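4.3 Raccordement de la prise de quai

Le coffret Trultitz alimente le réseau de bord lorsque le bateau est amarré. Il ne remplace pas le disjoncteur différentiel du ponton.

ATTENTION – Couper l'alimentation à la borne avant tout branchement ou débranchement du câble.

1. Placer le commutateur principal du coffret sur 0.
2. Vérifier l'état du câble sur toute sa longueur. Un câble dont la gaine est entaillée doit être remplacé.
3. Brancher la fiche côté bateau, puis verrouiller la bague d'un quart de tour.
4. Brancher la fiche côté ponton.
5. Enclencher le disjoncteur de la borne.
6. Contrôler le témoin de polarité. S'il s'allume en rouge, couper la borne et prévenir la capitainerie.
7. Placer le commutateur principal sur 1.

Remarque : le câble doit conserver assez de mou pour suivre les variations de niveau du plan d'eau, sans jamais tremper.

La puissance disponible par défaut est limitée à 800 W. Pour modifier ce seuil, voir le menu 381 de l'afficheur. Le nouveau réglage n'est pris en compte qu'après un redémarrage du coffret.

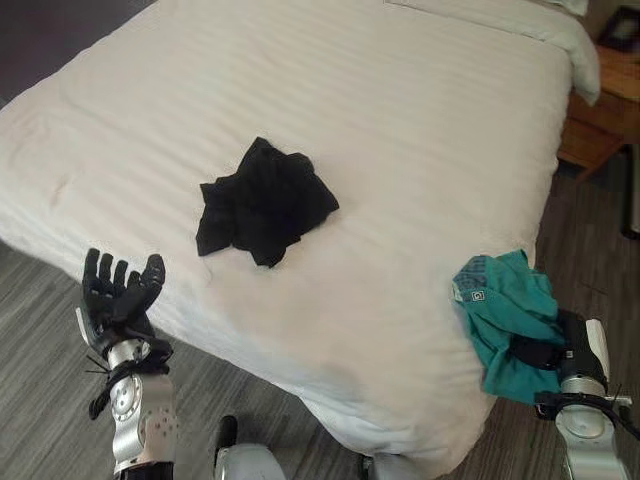

CABINES ET COUCHETTES

4.4 Circuit des cabines

Le circuit des cabines est protégé séparément (fusible F3). Il dessert les liseuses, les prises de chevet et le ventilateur d'aération.

1. Ouvrir la trappe repérée « Nultum » dans la coursive.
2. Relier le conducteur de terre en premier.
3. Relier la phase et le neutre au bornier Ladefoged, serrage 3 N·m.
4. Refermer la trappe et remettre le circuit sous tension.
5. Tester chaque prise, cabine par cabine.

Si le fusible F3 fond de nouveau après remplacement, laisser le circuit hors service et faire contrôler l'isolement. Ne pas monter un calibre supérieur.

ATTENTION – Les radiateurs d'appoint ne doivent pas être branchés sur les prises de chevet, même à quai.

4.5 Mise hors service

Procéder dans l'ordre inverse du paragraphe 4.3. Côté ponton, la fiche est toujours retirée en premier. Rincer les contacts à l'eau douce uniquement si le câble est débranché aux deux extrémités, puis laisser sécher avant de remettre les capuchons.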